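Bellamy Street Rooms: progress report to the Rendby Fund, August

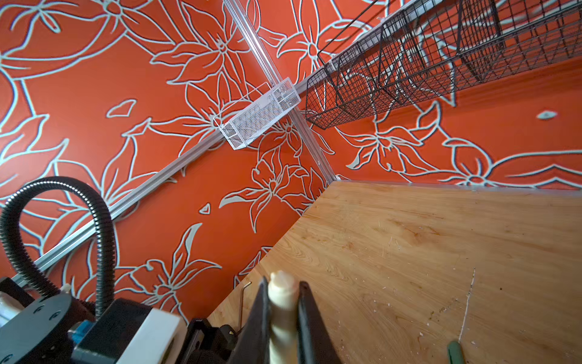 We have spent 800 dollars of the grant so far, most of it on paint, and I am still not convinced that paint brings tenants. The agents at Hastex say brighter rooms rent faster. They have shown us no figures. Two of the 6 rooms are let, both to people who asked about parking and never mentioned the walls. The orange-red wall with the big pale flowers gets compliments from visitors, but compliments don't pay the heating bill.

Nalteck quoted 122 dollars per window for new seals. I would move the rest of the decorating money there — the drafts are the one complaint we hear from everybody who views in cold weather. The quote leaves out the stairwell, and I have asked for that in writing.

The online booking page is live. It has brought in 2 inquiries, one of them a wrong number. Please let us know whether the change of budget needs a new form.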